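Druditura's 975 hours: read the split before the headline

12/18/21

The Druditura preprint has been passed around a lot this month, mostly for one claim: train a manipulation policy on head-level video of people doing small household and care tasks, and it picks up fine two-handed work with hardly any robot data.

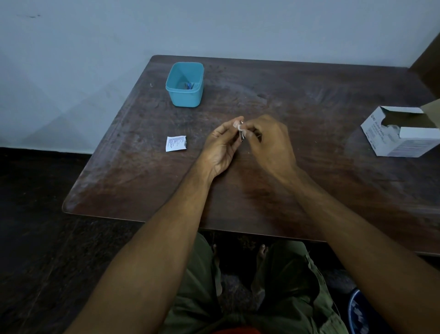 I like the idea. Hands meeting over something thin and shiny, wiping it with a little pad, is the sort of work grippers are bad at, and people do it all day at home. My trouble is with the numbers.

The team at Kernisia reports 4000 clips and 975 hours. Fine. But the robot tests cover 20 tasks with 10 trials each, and the held-out set was recorded at Idano, the same site as most of the training video. Same tables, same light. I'd call that a new clip, and hardly a new place.

The baseline bothers me too. Ma was run with its default settings and no tuning, while Druditura got a full sweep. Contact force isn't measured anywhere, so "success" on a wiping task means the pad got near the metal.

Code is promised for March. I'll wait for somebody outside the group to run it in a kitchen they didn't film.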